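Stomley shared shop: arm bench build, gallery

Update gallery for the robot bench, put up March 23, 2025. Quick one, I'm supposed to be packing the trailer. Write-up with the wiring notes and the parts list will go on the Hillideck page when I get to it, dont hold your breath.

Short version for anyone new. We're a shared workshop, there's a corner at the back, and since October it has been the arm corner. Goal is a bench where an arm can practise kitchen and household jobs: pull a drawer, lift something out of a basket, put a plate in a rack. Nothing fancy. Karlijn De Haan does the software side and keeps the task list. I do bench, mounts, cables and most of the swearing.

What's changed since the last gallery:

Bench covering. The bare white top was throwing glare back at the cameras all afternoon, so it got covered in brown where the work happens. Much better colour in the recordings. Cheap too. If you're copying this, tape the underside and not the top, a gripper will find a taped corner every single time.

Props. Went through the donation shelf and Karlijn's kitchen. Rule is light, and nothing we'd cry over. Plates have been the hardest so far, the grip wants to come in from the side and the rack doesn't leave a lot of room. Corn is easy. Corn was never the problem.

Drawer. Handle is a plain U pull. First try had a little round knob and the jaws kept sliding off it, 40 tries and maybe you'd want to keep your own count, I gave up on mine. Swapped the handle over lunch and moved on.

Gripper pads. Printed 3 sets in the Tekin flexible stuff. Set 2 is the keeper, softer than the first and doesn't fold over at the tip. Files to follow.

Speed. Still capped low while people are walking past. Please leave the cap alone. If you need it faster for a test ask one of us, and stay outside the line on the floor.

Cables. Yes I know. Latari clips are on order, 5 packs. Until they get here, look before you lean on anything back there and don't unplug a thing to charge your phone.

Still to do:
proper tray under the bench
labels on the power leads
second light, the current one leaves a shadow right where you need to see
a home for the props other than the box by the door

Bench time is on the sheet by the kettle. Mornings are mostly free, evenings fill up fast. If you move props for your own run, put them back on the shelf after, the next person will be looking for them. Comments are open below, or just come by and have a go, we're happy to show anyone the ropes.

Pics. Click for the bigger versions.

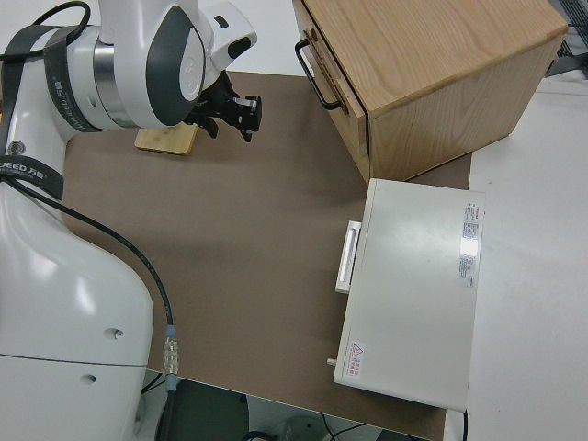 Drawer cabinet on the brown mat, gripper over the wood block. 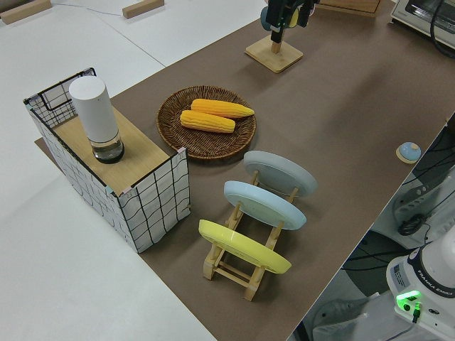
Corn in the basket, plates in the rack. Yellow one's nearest.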